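Teilnehmerinnen und Teilnehmer gesucht: Tag der offenen Tür im Robotiklabor Irkon

Sonntag, 5. September 2021
Beginn der ersten Gruppe: 10 Uhr
Ort: Irkon, Gebäude Győri, Eingang über den Hof
Aufwandsentschädigung: 30 Euro
Anmeldeschluss: letzter Freitag im August

Für unseren Tag der offenen Tür suchen wir 12 Personen, die vor Publikum einen zweiarmigen Roboter steuern. Vorkenntnisse sind nicht erforderlich. Wer sich anmeldet, erhält am Vormittag eine Einweisung und übernimmt danach zwei Durchgänge an der Station. Die übrigen Besucher sehen zu und können Fragen stellen.

Irkon entwickelt Steuerungen für Roboterarme, die Gegenstände des täglichen Gebrauchs greifen, umsetzen und sortieren. Ein Teil der Arbeit findet in der Simulation statt. Die Aufgaben werden zuerst am Rechner aufgebaut und durchgespielt, bevor sie an die Geräte im Labor gehen. Am Tag der offenen Tür zeigen wir beides. Im Vorraum läuft die Simulation auf einem großen Bildschirm, im Labor stehen die Arme selbst.

Was Sie tun

Sie sitzen an einem Steuerpult und führen die beiden Arme mit zwei Handgriffen. Jeder Durchgang dauert 30 Minuten, dazwischen liegt eine Pause. Die Aufgaben sind kurz: einen Gegenstand aufnehmen, ihn an eine andere Stelle legen, ihn von einem Arm an den anderen übergeben. Die Reihenfolge sagt Ihnen die Betreuung an. Misslingt ein Griff, versuchen Sie es noch einmal oder gehen zur nächsten Aufgabe über. Eine Wertung gibt es nicht.

In der Simulation arbeiten wir mit einer einfachen Küchenumgebung und kleinen Dingen auf einem Holztisch, darunter eine Zange, ein Pfannenwender und eine Flasche mit rotem Deckel. Die Gegenstände liegen verstreut und nicht in einer Reihe, damit jeder Griff neu angesetzt werden muss.
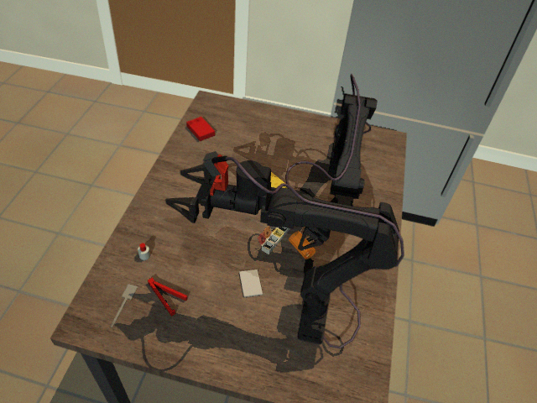
Flache Teile sind erfahrungsgemäß am schwierigsten. Wer zum ersten Mal steuert, fährt meist zu hoch oder zu schräg an. In der Einweisung üben wir deshalb zuerst das Absenken und erst danach das Schließen des Greifers. Die Steuersoftware Flonell ist auf Deutsch und Englisch eingerichtet. Bitte geben Sie bei der Anmeldung an, welche Sprache Sie bevorzugen.

Wen wir suchen

Sie sind mindestens 18 Jahre alt und können eine halbe Stunde am Stück sitzend arbeiten. Eine Brille ist kein Hindernis. Linkshänder sind ausdrücklich willkommen, in den bisherigen Vorführungen waren sie kaum vertreten. Wer beruflich mit Robotersteuerungen zu tun hat, kann gern als Besucher kommen, die Plätze am Pult sind aber für Personen ohne solche Erfahrung vorgesehen.

Sie sollten damit einverstanden sein, dass andere Ihnen bei der Arbeit zusehen. Die Zuschauer stehen hinter einer Absperrung, es kann trotzdem laut werden.

Ablauf

Die 12 Teilnehmenden werden auf zwei Gruppen verteilt. Die erste beginnt um 10 Uhr mit der Einweisung, die zweite um 13 Uhr. Planen Sie insgesamt drei Stunden ein. Getränke und ein kleiner Imbiss stehen im Vorraum bereit. Führungen durch die Werkstatt finden zu jeder vollen Stunde statt, auch für Begleitpersonen. Kinder unter 7 Jahren können aus Sicherheitsgründen nicht mit ins Labor.

Es gelten die am Veranstaltungstag gültigen Hygieneregeln. Bringen Sie bitte eine Maske und den entsprechenden Nachweis mit. Die Griffe am Pult werden nach jedem Durchgang gereinigt.

Daten

Während der Durchgänge werden die Bewegungen der Handgriffe und der Arme aufgezeichnet. Ton wird nicht gespeichert. Die Aufzeichnungen verwaltet unser Partner Privex unter einer Nummer, Ihr Name wird getrennt davon abgelegt und nach Auszahlung der Aufwandsentschädigung gelöscht. Die Einwilligungserklärung erhalten Sie vorab zum Lesen. Sie können sie jederzeit widerrufen, auch während der Veranstaltung. Die 30 Euro bekommen Sie in diesem Fall trotzdem.

Anmeldung

Bitte schreiben Sie formlos an das Veranstaltungsbüro von Irkon, Kennwort „Pult 291“. Wir benötigen Ihren Namen, eine Telefonnummer, die gewünschte Gruppe (Vormittag oder Nachmittag) und die bevorzugte Sprache. Bei mehr Anmeldungen als Plätzen entscheidet das Los. Alle Bewerber erhalten in der letzten Augustwoche Bescheid, auch bei einer Absage.

Für den Besuch ohne Teilnahme am Pult ist keine Anmeldung nötig. Parkplätze am Hof sind knapp, Fahrräder können neben dem Eingang abgestellt werden.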